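Teleop demos: how tidy is too tidy?

Kivstead forum > Learning from demonstration > General

brackwater
I've now recorded 242 demos of one task in the simulator, which is putting a small blocky thing into a bowl. My nan could do it. I drive the arm with a handheld controller and every wobble of my wrist goes into the data for posterity.

Question is whether I should bin the ugly ones. There are plenty where I dither beside the bowl like someone choosing a sandwich. Trained on the lot last night and the policy dithers too, which I suppose is a kind of success.

peg_in_hole
Bin them. The arm copies what it sees. If you stop to think, it learns to stop, minus the thinking.

Also trim the first couple of seconds of each one. You're almost certainly sitting still while your brain catches up with the button.

oldservo
Disagree with peg. Keep the ones where you go wrong and put it right. We threw out all our messy demos on Jemer and got a policy that was beautiful until it was 2 cm off, then it closed its fingers on thin air and carried the air very carefully to the bowl.

Pauses, fine, trim those. Recoveries are the good stuff.

peg_in_hole
A recovery is when you miss and correct. What brackwater is describing is hovering. I've watched people hover for a living.

tansy_r
Is anyone going to ask about the controller? If it's the Jara handset, the default scaling is set for someone with the arms of a gibbon. Halve it and most of the wobble goes away.

I'd also try guiding by hand if you ever move to the real arm. You just hold the wrist and push it where you want it. Feels like teaching a heavy toddler to ice a cake, but my paths came out much smoother.

oldservo
Hand guiding is lovely until your own elbow is in every camera view. Then you've trained a robot that needs an elbow nearby.

tansy_r
You replay it afterwards with nobody in shot. We have been over this, oldservo. In June, I think.

brackwater
It is the Jara, and I had no idea there was a scaling setting. It's three menus down, under "Comfort". Thank you, I hate it.

What about where I let go? I've been coming in over the near side of the bowl because from the wrist view I can't judge depth for toffee.

cikard_user_3
Vary it. Near side, far side, whatever. If you always cross the rim in the same spot, move the bowl a bit and watch it post the thing on to the worktop. The Cikard export can shift the bowl between episodes if you tick the box, though it forgets you ticked it every time you restart.

peg_in_hole
Vary the start, keep the release boring. That's my last word.

oldservo
It won't be.

brackwater
Right. Scaling halved, pauses trimmed, recoveries kept, hovering under review. Going again after tea. Wrist view attached so you can see what I'm squinting at.

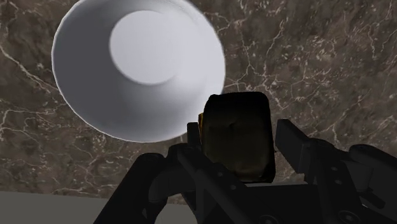
Wrist camera in the sim, block between the fingers, bowl still empty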